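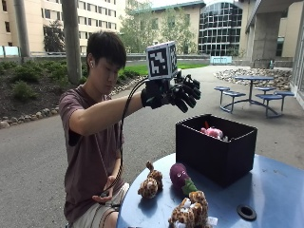

4. Glove versus Hand-Held Gripper

4.1 What we compared

I'll start with the plain version of the question, since it took me a while to get to it myself. We have two ways of recording a person picking things up. One is the Pesesier glove, which goes over the whole hand and reports finger joints. The other is the Kirniletti, a hand-held gripper that you squeeze like a pair of salad tongs, with a wide lens on it. Both are supposed to give us data we can turn into robot motion. I wanted to know which one gives cleaner motion for the same silly little job, and how much of the difference comes from the device and how much from the stuff hanging off it (cables, cuffs, markers, and so on).

The job is table-to-box. Plush toys sit on a tabletop next to an open box, and the operator moves them in, and on the return trials moves them back out. I picked plush because it forgives a bad grasp right up to the moment it doesn't. A rigid block either stays in the fingers or shoots across the table, and you learn very little from either one. A soft toy sags and rolls in the grip and lets you see a grasp going wrong over a good stretch of the recording.

We ran the whole thing outdoors at the Wernilum site. Our indoor numbers were already nice, suspiciously nice, and I'm convinced a lot of that was the gray walls and the even light. Outside you get glare off a painted table, trees moving behind everything and shadows that wander across the work area over a long session. If a tracking setup is going to sulk, it will do it there.

4.2 Setup and trials

Both devices feed the same controller, Phuthong, which timestamps everything and writes one log per trial. I kept the controller identical across conditions, including the smoothing filter, even though the Kirniletti people would tell you (fairly!) that their tool likes a lighter filter. I tried the lighter one in a side test and the gripper traces did get a bit crisper, but then I'd have been comparing filters.

We recorded 336 trials. Of those, 316 survived the basic checks, meaning the log was complete and the clocks agreed from start to finish. For the head-to-head comparison I drew 200 from the surviving set, split evenly between the devices and matched on which toy was being moved. The rest went into the failure analysis later in the paper, where I don't need matched pairs.

The first checks were done on 2019-01-12 and the rules for dropping a trial were frozen then. I mention this because I got tempted later. A handful of glove trials have a hiccup in the wrist track that is clearly our fault, and it would've been so easy to toss them out. They stayed in.

Operators chose their own grasp. I gave no instructions on approach angle or which finger should touch first, and looking back I'd do that part differently, since free choice spread the glove data much wider than the gripper data. With the Kirniletti there are only so many ways to close two jaws on something. With the glove people pinched, scooped, raked toys toward themselves, and sometimes just kind of patted the toy until it was where they wanted it. All valid. All a pain to average.

I also kept a fixed camera on the workspace for every trial. It is dull footage and I've used it more than anything else we recorded. Whenever a joint trace and a wrist trace disagreed, I went back to the fixed view and could usually tell within a second or two of playback which one was lying.

The close-up camera has a different personality. Its lens is wide enough that the table edge turns into a curve and a good part of the surroundings wraps around the rim. That's great for context and not so great for anyone who wants to measure straight lines. We undistort before computing anything, but I've left the raw view in Figure 2 so readers can judge how much of the useful area the hand takes up. The gloved thumb alone covers much of the lower middle, close to where the toys are, and the loose cable lying on the table shows up as a dark curl that our first segmentation pass happily labeled as an object.

Figure 2. Raw, undistortion not applied, from the close-up camera. Plush tiger on the tabletop, gloved thumb in the lower middle, cables to the right.
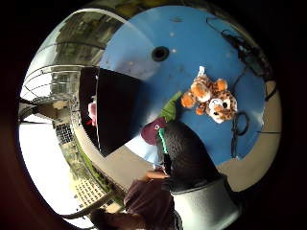
4.3 Tracking, Cables and Comfort

Finger data and wrist data come from separate places, and they fail separately. The glove's linkages give us the fingers. For the wrist we depend on the cube of printed square markers on the back of the hand, which the fixed camera picks up. The cube is chunky and it looks a bit goofy, but with patterns on more than one face we hold on to the pose through most of a reach. A single flat marker was hopeless in our pilot: the moment the operator turned the wrist to reach over the box wall, it was gone.

What bugs me about the cube is leverage. It sits up above the back of the hand, so a small shift of the mount becomes a larger shift at the marker, and the software can't tell that apart from the hand rotating. We re-seated the mount between blocks and checked it against a known pose. Drift was there in both early and late trials and I couldn't find a pattern in it that I'd bet money on. My best guess is plain strap slip.

Then the cable. I'd written it off as a nuisance before we began, the sort of thing you tape down and forget. In the glove trials it changes how people move. Operators learned fast to keep the loop clear of the table, and you can see that in the traces as a little lift at the end of the approach that has no business being there. The gripper trials don't have it. A policy trained on the glove data would copy the lift faithfully, of course, and do a tiny polite hop before every grasp for no reason a robot would understand.

On grasp quality the devices come out closer than I expected. The gripper was steadier: its closing motion is a single number, and a single number is easy to smooth and easy to replay. The glove was messier but it caught things the gripper simply has no way to express. When a toy started rolling out of the fingers, glove operators curled under it and rescued it. Gripper operators mostly let go and tried again. If your target robot has a two-jaw gripper, that rescue is useless to you, because you can't play it back. If your target is a multi-finger hand it may be the most valuable part of the recording. I went in thinking I'd be able to recommend one device and came out thinking the answer depends mostly on what's bolted to the end of your arm.

Comfort is the soft part of the comparison (no pun, well, okay, a small one). I asked after each block and wrote down what people said. The complaints about the glove were about warmth and the cuff; the complaints about the gripper were about the squeeze getting tiring in the forearm. Neither kind of complaint lined up with worse traces inside a block. Across blocks there's a hint that long squeezing slows the close, but the blocks are short and I don't want to lean on it.

One more thing for anybody planning to repeat this outdoors. Glossy paint and printed markers don't get along when the sun is low. The reflections never landed on the cube itself in a way we noticed, but they did push the exposure around, and auto exposure will cheerfully wash out the white squares right in the middle of a reach. Lock it before you start. We didn't lock it in the pilot, and the pilot is why there is no pilot data in this paper.

4.4 A question that keeps coming up

Readers of the draft kept circling back to the same point, so I've put it in as they asked it. 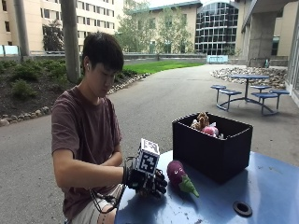
Can the glove recordings be used to train a two-jaw gripper?

Partly. The wrist path transfers well once the lift at the end of the approach is filtered out, and thumb-to-index distance makes a workable stand-in for jaw opening on simple pinches. Scoops and rakes don't transfer, and we leave those trials out when the target is a two-jaw tool.

That thumb-to-index mapping deserves more care than I've given it. I used a straight linear scale, fitted per operator, and it's fine for small toys. For bigger ones the thumb tends to wrap around the side, the distance stops meaning what you want it to mean, and the replayed jaws close late. A curve fitted per grasp type would probably fix most of it. We have another outdoor block planned for April with the same controller and a shorter glove cable, and I'd like to fold the new mapping in there, with the old linear one run alongside so the two sets can still be compared.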